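Old grey bin, scuffed inside – clean it up or replace it?
Cleaning and storage › Boxes, tubs and bins
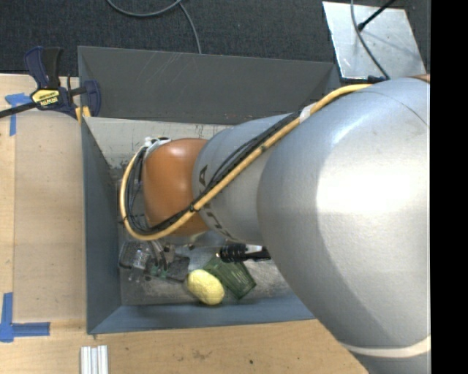

Hortensia Quiroga
11 August 2021

Hello all, I hope somebody can help, as I have been going round in circles over this. The big grey bin has got into rather a sorry state. The bottom is scuffed all over, there are pale scratches on the far side, and the lighter part of the inside has dark marks and chipped patches. The sides slope inwards, so whatever goes in tends to end up in a little group at the bottom, and I suspect that is where a good deal of the wear comes from.

I have tried washing-up liquid and warm water, then bicarbonate of soda with an old sponge, and I gave it a good 20 minutes of elbow grease. A bit of the dark came off on the cloth but the marks look much the same to me. My sister says to paint it. My neighbour says to throw it out, but he says that about everything.

What I would like to know is whether the dark scuffs will ever shift, whether the chips matter, and whether I can put something in the bottom to stop it getting worse. It only holds odds and ends, nothing to eat. Thank you in advance, and sorry for going on!

Nkrumah Frimpong

Hello Hortensia, and please don't apologise, I have spent far too much of my life scrubbing boxes and it's nice to have company.

I would think of your marks as two different things. A dark scuff is very often something that has rubbed off on to the surface, and those can usually be persuaded. Try a damp melamine sponge on a small patch in a corner first, with hardly any pressure, and wipe it down with a clean cloth afterwards. If the patch looks dull when it has dried, stop there. Pale scratches are another matter – the surface itself has been scored, and no amount of cleaning will fill that in. I'd leave them be.

As for the chips, run a fingertip gently round each one. If the edge is smooth, it is only looks. If it is sharp or flaking, rub it down with fine wet-and-dry paper, used wet, and rinse out the dust. I wouldn't paint. I painted one of ours one April and was picking bits of paint out of the contents until the autumn.

For the bottom, a piece of ribbed rubber matting cut a little smaller than the floor works very well. With sloping sides, measure right down at the floor, or the mat will ride up at the edges (I wasted a whole piece learning that). Ours has been in for four years and I just lift it out and hose it.

Dardo Tapia

just get a new one, life is short

Olga Daza

I agree with Nkrumah about the mat, though I used an offcut of old carpet, pile side up, and that has done nicely for two years. It does hold on to grit, so give it a shake now and then. I'd check the outside for cracks too, especially at the corners. If it's sound I would keep it, scuffs and all.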